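Stondetti hand-held gripper pair, hire kit
Inspection checklist with comments
Site: bedroom and sunroom, Prurkville
Supplier: Allton
Date of inspection: 11/02/2023

A few words before the list, if you'll bear with me. Allton sent us the kit on approval, and I wanted to go over it in a lived-in room with soft things to pick up, where our own people would be using it, so please read the comments with a home in mind. I have marked each item Pass, Pass with comment, or Look again.

1. Housing and rear screws
Pass with comment. The rear shell on the unit labelled 013 is a little scuffed, and I don't mind that at all in a hire tool. I went round the screws with my own driver and none of them wanted to turn. Please do the same on arrival, gently!

2. Fingers and linkage
Pass. The yellow fingers should meet evenly at the tips and open again without any grating. Try them on black clothing as well as pale, for you will see fluff and loose threads against the yellow straight away.

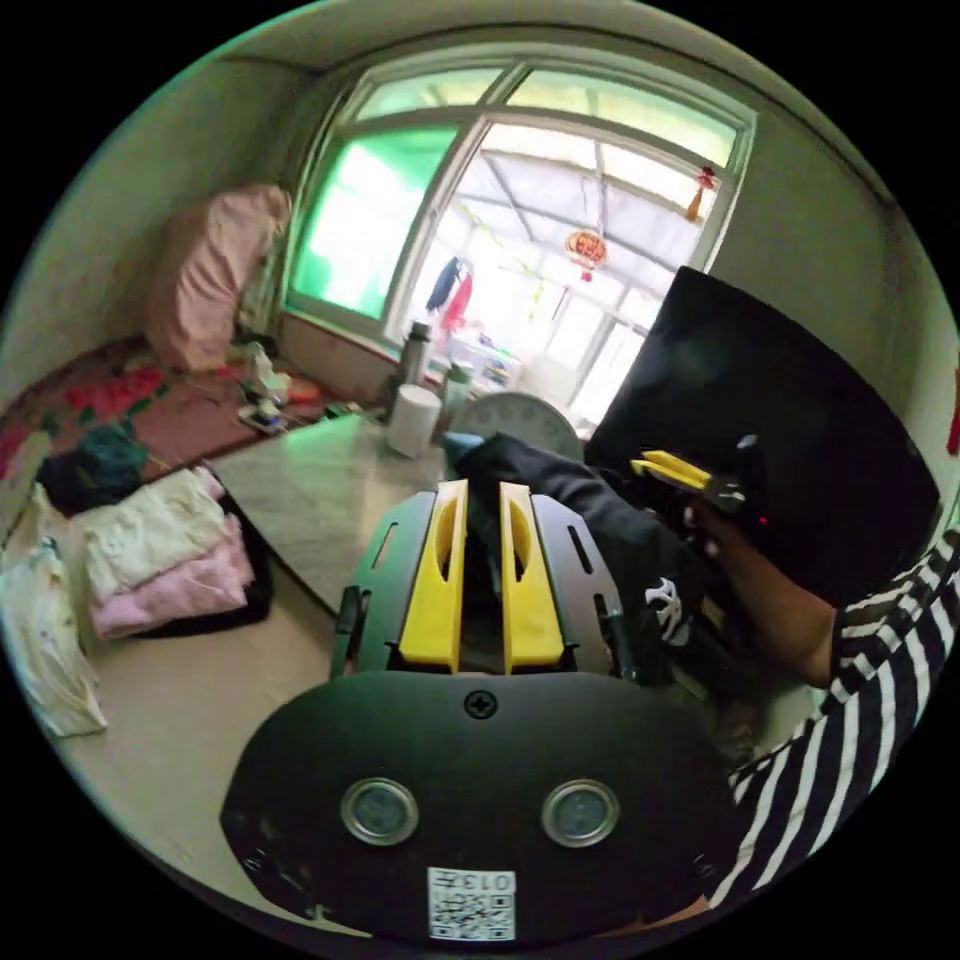

I should say that I was won over by how light the whole thing feels after a good long spell of folding, and my wrist is not a young one. The Ponce kit we had in July was a lovely piece of work but heavy at the front, and I was glad to put it down after 60 minutes. Allton's people suggest a rest well before then, and I would hold everybody to it, however well the work is going.

3. Grip and pinch points
Pass with comment. Keep the spare hand away from the linkage arms while closing. I'd like a small warning printed on the shell itself, as the one in the booklet is easily missed (it is on page 2, under the postage details).

4. Labels
Pass. The number can be read and the code scans on my telephone. Wipe with a dry cloth only.

5. Working area
Look again. Thermos flasks, bottles and screens need moving well back before anyone starts swinging an arm about, and I'd ask for a clear walkway at the side of the bed too. Where two people share a bed as their work surface, agree who reaches first.

6. Handling of fabric
Pass with comment. Dark garments on a plain sheet are the kindest to begin with, and I would leave heavy quilts until the user has settled in. Take a small pinch near a fold and lift slowly.
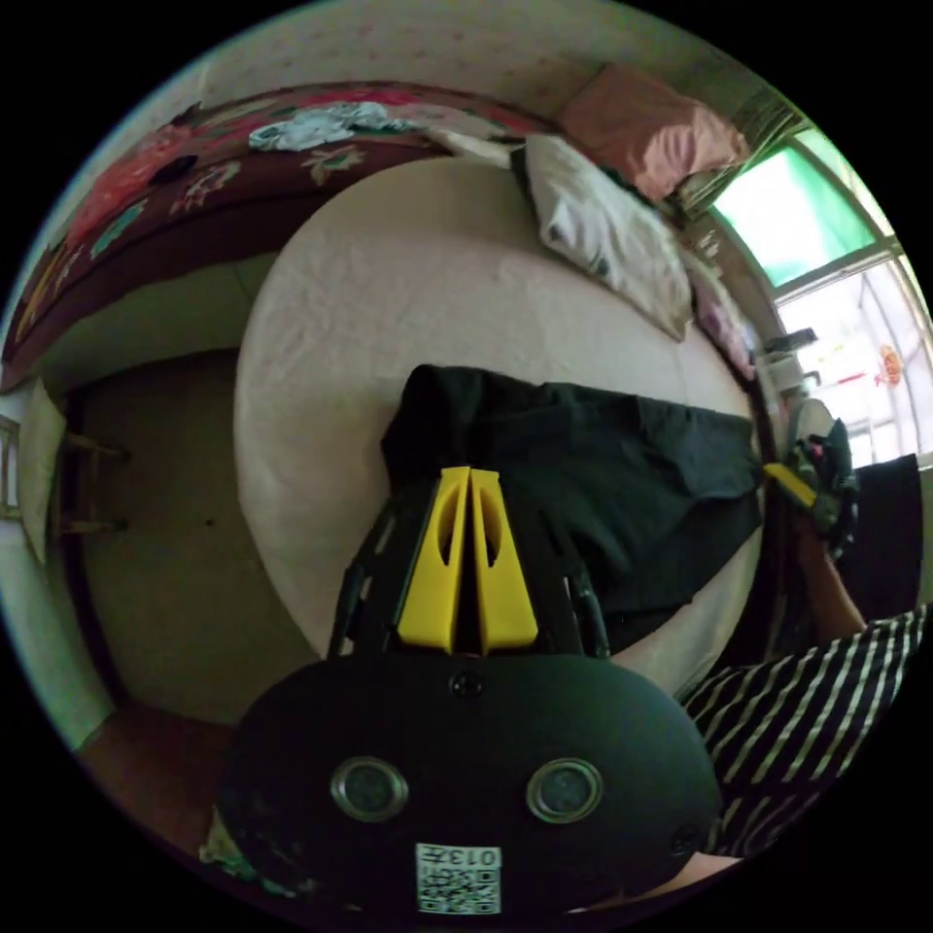 7. Cleaning and storage
Pass. Fingers wiped, shell wiped, both units back in their case with the jaws closed. The foam is a snug fit, so do be patient with it.

8. Paperwork
Look again. The hire form still shows the old Prurkville address. Allton have promised a fresh copy, and I'll sign once it arrives.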